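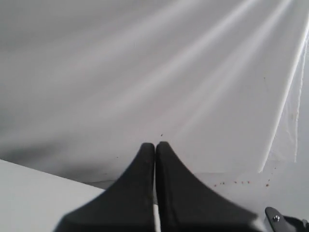
Should a white sheet be smoothed before or after it is sprayed? Before, in most cases: a mist settles evenly on cloth that is already smooth, and gathers in any folds that are left.

Print | E-mail

4.2 Cloth and can

The trials in the Kuren flat used plain white bedding and household aerosols from an ordinary shop. Each sheet was spread by hand and sprayed from a height of 300 mm, then left for 60 minutes. Folds were recorded under a side light, as proposed by Pfister for the earlier Miranda trials. Lint was picked off before spraying but not after, a choice that affects the spotting scores in Section 5.

Cans were stored upright between trials. The parts named in this section are the dome, the collar ring above it and the wide outer rim where the dome meets the painted body (Figure 6). Residue was looked for at all three — the collar proved the hardest to wipe clean.

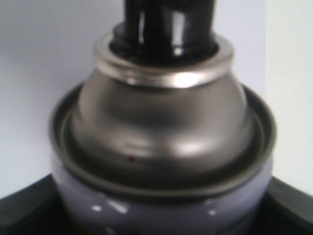 A dry cotton cloth removed most residue from the dome in one pass. At the collar the cloth had to be folded to a point and drawn along the ring, and up to 500 mg remained after the first wipe. Leopold Pfister repeated the weighing in January with the same cloths and obtained the same order of results. Cans whose collars had not been wiped left marks on the bedding when set down on their sides, and those sheets were withdrawn from the set.

Print this section | E-mail this section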